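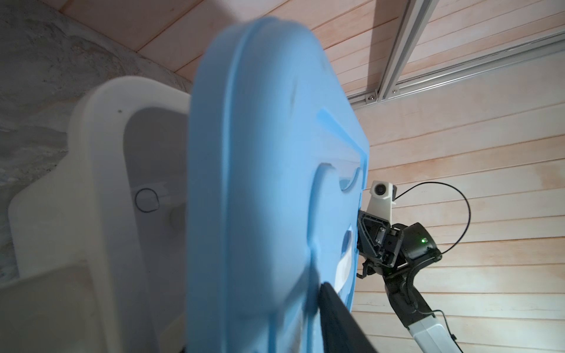
Which battery should be used with the Hatstead 137 chassis?

The chassis accepts a two-cell LiPo pack or a six-cell NiMH pack with a capacity of 2000 mAh or more. The pack must lie flat in the tray.

Section 8. Binding and First Run

1. Place the car on a stand so that all four wheels turn freely.
2. Switch on the transmitter, then the car. Always follow this order.
3. Hold the bind button on the receiver until the light stays on.
4. Set the steering trim to zero. The front wheels should point straight ahead.

Caution: Keep fingers, hair and loose clothing clear of the wheels and the spur gear while the battery is connected. 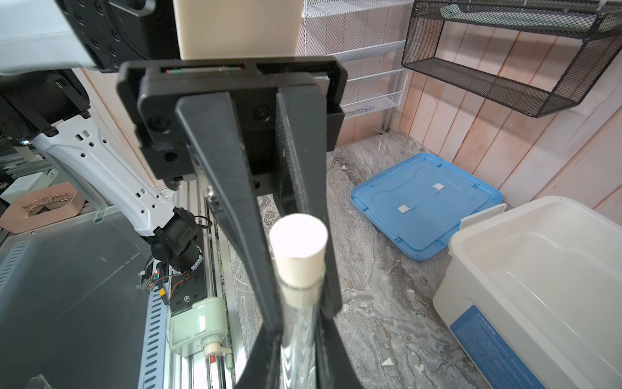
5. Squeeze the trigger lightly. If the wheels turn backward, switch off and reverse the throttle channel on the transmitter.
6. Set the low-voltage cutoff to match the battery type. The factory setting is LiPo.

Note: Bodies from the Claletti range require the long rear posts — part 205, sold separately. Trim the posts only after a test fit.

Owner remarks on this section, received 27/01/2021

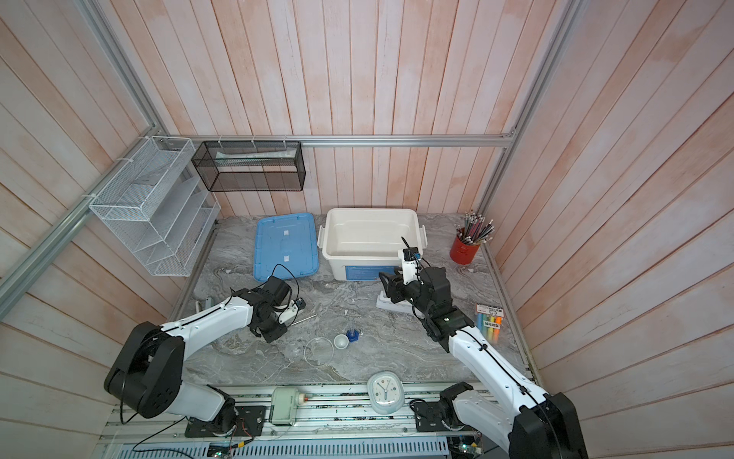 Raimo Lahtinen writes that step 4 should be repeated after the first pack, as the servo saver on his car settled slightly and the trim needed two clicks to the left.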